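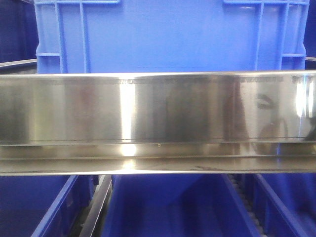
A blue crate above the steel, and more blue bins below it, in the storeroom at Drokum.

The first thing she does when I arrive is put the kettle on, and the second is to ask whether I mind talking in the storeroom and not the office, as she has been in the office since seven and would like to see something blue. I say I don't mind at all. I have come to Skenville to hear about storage, after all, and it would be a shame to do it facing a filing cabinet.

She runs the stores at Drokum, the small mail-order firm that most people in the town know as the place you ring when a handle comes off something. They sell the little parts that other companies have stopped bothering with: hinges, feet for stools, catches, knobs, the plastic end that goes on a curtain rail. It is a very particular trade, and she has been at it long enough to be able to tell you what broke from the way you describe the noise it made.

"I came to cover for somebody for a fortnight," she says. "I'd been working in a shoe shop. They gave me a stool and a list, and I thought, well, it's shoes again, only smaller. You've got a size and a colour and it's never the one at the front."

When she started, everything was kept in cardboard. There were 300 boxes, by her account, and she can give that number with such confidence because she had to write the label for every one of them with a marker that was running dry. Some of the boxes had been in the building longer than the roof. The bottoms went soft in a wet winter, and if you pulled one out a little too quickly you would be left holding four sides and a lid, with the contents making their own way across the floor.

"You never got them all back, either. I was finding cupboard catches behind the radiator for years. I still look, if I'm down that end. It's a habit now, like patting your pocket for your keys."

The change to plastic came slowly, and she is keen for me to know that it was argued over. One supplier wanted to sell them grey bins, and another had a very good price on mixed colours, which a few people in the office liked, thinking you could have red for metal and yellow for plastic and so on. She was against it from the beginning. A colour code is fine, she told them, until you have something that is half metal and half plastic, and then you have two people each putting it in a different place and both of them right.

So they went for blue, all of it, from a firm called Bellau, and they went on buying blue. There are nearly 400 bins and crates in use now. I ask whether it wouldn't be easier to find things if they were not all the same colour, and she gives me the look of someone who has answered this one before, though kindly.

"You don't find things by colour, love, you find them by where they live. If I asked you where your teaspoons were, you wouldn't say, look for something silver. You'd say second drawer down. And if somebody came in the night and moved your teaspoons you'd be lost, wouldn't you, however shiny they were."

The moving of things in the night turns out to be the great sorrow of her working life. People mean well, she says. They see a gap on a shelf and a bin on a bench and they put the one in the other, and go home feeling they've helped. She had a whole week in June when she could not lay hands on a single stool foot, and had to write to customers to say they were out of stock, and all the while the bin was sitting two bays along from where it should have been. She tells this story standing up, with her tea in one hand, showing me with the other how far two bays is. It isn't far.

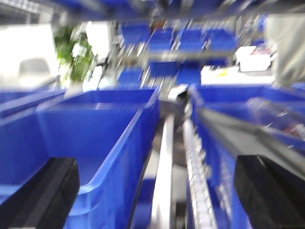 "And an empty one is not a spare one," she goes on. "That's the other thing. If a bin's empty it's because we've sold what was in it and there's more coming. It's waiting. You don't go and fill it with something else just because it's got room. I've had words over that, I don't mind telling you."

She is fond of the open ones with the dip at the front, where you can get your hand in without lifting anything down. The tall-sided crates she respects more than she likes. They hold a great deal and they stand up to being dropped, but small things sink in them, and she maintains that whatever you want will have gone to the corner furthest from your arm. Her answer is bags. Clear ones, always, so you can see what you've got hold of before you've opened it, and a fixed number to each bag. Lakatos, who send them a lot of their knobs, pack in 42s, for reasons she has never got to the bottom of.

"I did ring and ask. The man said it was what fitted in the bag. I said, well, could you not get a bigger bag? He said he'd look into it. That was before my grandson was born, and he's doing his exams."

I ask about the steel, because it is the one thing in here that looks as though it belongs in a smart kitchen, and she laughs and says I am not the first. She likes a bit of shine. Polished metal is a trial to keep nice, as every thumb that goes near it leaves a mark, but she thinks people behave better around something that looks cared for. She wipes it down at the end of the day with a soft cloth and a drop of vinegar in water — never the green scourer, which was tried once by someone else on a different piece, and which she can't speak of without putting her cup down.

"My mother was the same with her taps. You could have an upset in the house, all sorts going on, but she'd have those taps gleaming. I used to think it was daft. Then I got my own taps."

We talk for a while about home, which is where these conversations tend to go. I had imagined a house full of labelled tubs, and I'm slightly disappointed to learn that she has one drawer for string, batteries, birthday candles and the instructions to everything, and that it doesn't shut. Her husband once brought back a couple of blue bins for the garage, as a kindness, and she made him put them round the side of the house where she wouldn't have to see them from the window. They've got geraniums in now.

What she would say to anybody starting on a cupboard or a shed, if they asked her, is to leave the buying of boxes until last. Put everything out where you can see it, live with it for a day or two, and notice what you keep going back for. That wants to be at the height of your elbow. The heavy things go low. Christmas can go as high as you like. And write the label for the person who doesn't know, she says, by which she means that "bits" is not a label, and neither is "misc", and she once inherited a box marked "other ones" that she has never forgiven.

By now the tea has gone cold and somebody has put their head round the door twice about a delivery. She walks me out the long way, past the shelves, and on the way she stops, frowns, reaches out and pushes one bin back until it lines up with its neighbour. She doesn't break off talking while she does it. She is telling me about a customer who has written to ask for a single brown knob, to match five others that belonged to an aunt, and who has enclosed a drawing.

"It's a lovely drawing," she says. "I know just the one she means. I'll go and get it when you've gone."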